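Sunday, pencil case day

Sun 16 February

So I finally cleaned out my pencil case! I know, wild weekend over here. But it had gotten to the point where I'd reach in for a pen and come up with a gum wrapper and a receipt from the garden center (five bucks for a bag of gravel, if you were wondering), and on Thursday something in the bottom had leaked on my notebook. Enough.

I dumped the whole thing out over the trash can first, which I recommend, and then wiped the inside with a damp paper towel. Two dead highlighters went, plus a glue stick with no glue, and the fancy Dustik mechanical pencil I bought last year and never once liked (sorry, Dustik). Then I made myself pick what I really use in a normal week, and it's hardly anything. A black pen, a plain white eraser and my correction tape, the round see-through kind with the orange ring inside so you can tell how much is left. I go through that stuff like crazy, mostly on envelopes.

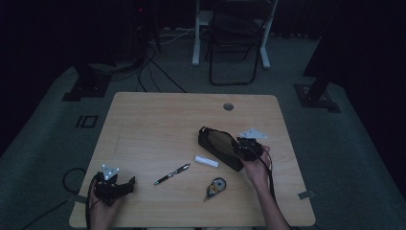 Hongmei Xue thinks I'm being way too strict and that a pencil case without a ruler and a spare pen is just a pouch. She may have a point about the spare pen. I've put one in my coat pocket for now and we'll see how long it lasts before it goes through the wash.

I'm keeping the case itself, by the way. I looked at new ones for a while last night (69 dollars for one with a leather pull, no thank you) but the zipper on my old black one still runs fine, and I like the brownish panel on top.

Next up is the desk drawer, where I already know there are more binder clips than any one person needs. If you want some, email me and I'll stick them in the mail!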